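Notebook, dye bench, September

Started at 8.40. Second bath of madder on the Parnberg wool, the same fleece as last time but washed again, because I was not content with how the grease came out. The skeins weighed 162 g when dry. Last time they were 123 g, so please do not compare the two shades directly in the book, the ratio is different.

Mordant: alum only, no tartar. I let the wool stand in it overnight with the lid on. In the morning the liquid was a little cloudy, I think from the Utimbridge tap water, which is hard. For the next one I will take rain water from the barrel, if the barrel is clean.

The madder is from the Pelletier bag, the one with the torn corner. It is ground more coarse than the Buleo powder and it needs longer soaking. I warmed the bath very slowly and held it at 60 degrees. Once it went higher, when I was answering the telephone, and I took the pot from the ring for 20 minutes. I see some brown in the skein which was lowest, so perhaps this was the cause.

Rinsing: three times, the last with a spoon of vinegar. Colour is brick, with more orange than I wished. The small sample with chalk added is nearer to red and I like it better.

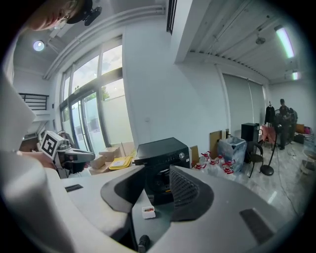 Can the same bath be used again for a paler shade?
It can, the same day or the next, but expect peach and salmon tones, and weigh the new wool first so that the result can be repeated.

To do: label the skeins before they get mixed, order alum, write the chalk amount on the card (I forgot it, it was one level teaspoon). The pot with the blue handle is still for indigo only.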